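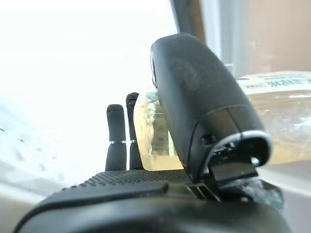

*Two fingers and a thumb, up close.*

I spent August with the Murnard poll kit, the download Clemora sells to local groups that want to run their own opinion survey. Ours was on a proposed county domestic partnership registry. The box copy promises "newsroom-grade results." I have my doubts.

You get a sampling sheet, a phone script, a weighting spreadsheet and a 60-page manual. The sampling sheet is fine. It pulls from the voter file and makes you call back people who didn't pick up, which cheap polls skip.

The script is where I started grumbling. Murnard asks about "legal recognition for committed couples" before it gets to the registry itself. By then most people have already said yes to something warm and vague, and they'd feel silly saying no. Viera Zelenák, who ran our phones, swapped the order on her own calls and got a cooler set of answers. Her batch was small, so I wouldn't hang much on it, but the manual should at least mention question order. It gets one paragraph, on page 4.

Weighting is worse. The spreadsheet adjusts for age and sex and stops there. No education, no renters versus owners. Type in 2222 completed calls and it hands you a very small margin of error in a very large font, with no word about all the people who hung up.

We also tried the older Mekano kit, which is ugly and has you do the weighting by hand - slow, but you see what you're changing. Its script asks the registry question first and leaves the wording plain.

Support is by email only. I wrote with 2 questions and got one answer, a link to the manual.

If your group already has somebody who knows surveys, Murnard will save them a weekend of typing. If it doesn't, I'd be nervous about seeing these numbers on a flyer, including ours. 2 stars out of 5, mostly for the sampling sheet.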